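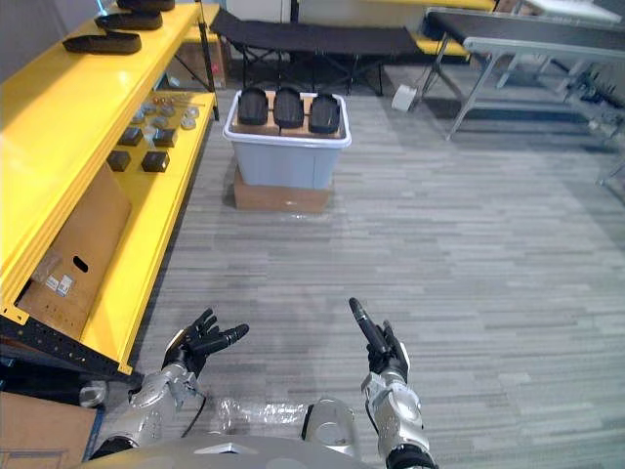
Open morning at Clundalen School

Clundalen School opens its classrooms to visiting teachers every January. We were two from our school this year, and we divided the work: one of us followed the fourth grade in mathematics, the other spent the morning in the library and with the smaller children. Our reports are printed one after the other, with very little editing.

The school has 200 pupils and stands at the upper end of Clisel, a short walk from the bus stop. Visitors sign in at the office and receive a paper badge, and after that they may go where they like until lunch.
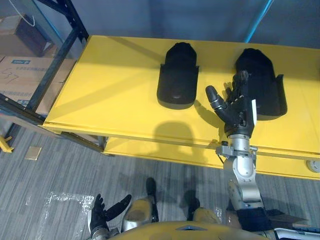
Ognjen Milošević
Teacher, grades 4 and 5

I came for the fractions. At home my pupils can color three quarters of a circle very well, but when I ask them to put three quarters on a number line, many of them put it after the three. I wanted to see how other teachers deal with this.

The lesson started at 8:30 with a long strip of paper on the floor of the corridor. The teacher, Ms. Vallejo, wrote 0 at one end and 2 at the other end, and gave each child a card with a fraction. They had to stand in the correct place without speaking. A girl with five fourths walked up and down for a long time before she stopped a little past the middle. The boy with four fourths looked at her card, then at his own, and moved one step back.

After this they went to their desks and drew the same line in their notebooks. The school uses the Pidero notebooks, where the left page is for trying and the right page is for the clean answer. The teacher reads both pages but corrects only the right one. I asked her if the children copy from each other on the left page. She said yes, very often, and that she allows it.

What I liked less was the end. The bell rang while four children still had their hands up, and their questions were lost. In my class I would stop five minutes earlier.

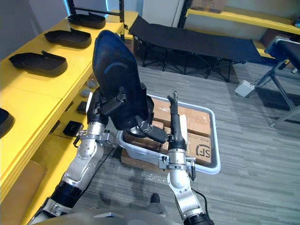

Abilio Pacheco
Reading support teacher

The library is one room with windows on two sides. It has 2,083 books, and the number is written in chalk by the door and changed by the pupils whenever a new book arrives. I was told that a lost book is also subtracted, and that the children take this very seriously.

I sat with a second grade group for paired reading. An older pupil reads one page, the younger one reads the next. When the younger child cannot read a word, the older one must wait and count silently to five before helping. Some could not wait so long. One boy whispered the word at two every time, and his partner became a bit angry with him.

Later I spoke with the reading teacher about children who speak another language at home, as this is my daily work. At Clundalen they may retell the story in any language first, and in English after. She does not always understand the first telling. She listens for how long it is, and if the English one is much shorter, she asks what is missing. I have tried it since with my own group, and one girl who normally gives me a single sentence gave me six.

Coffee was served in the gym at 11:45, and there we could ask the principal about the schedule. Teachers who want to come next January should write to the school office in the fall. The bus back to the station leaves once an hour, and we missed it.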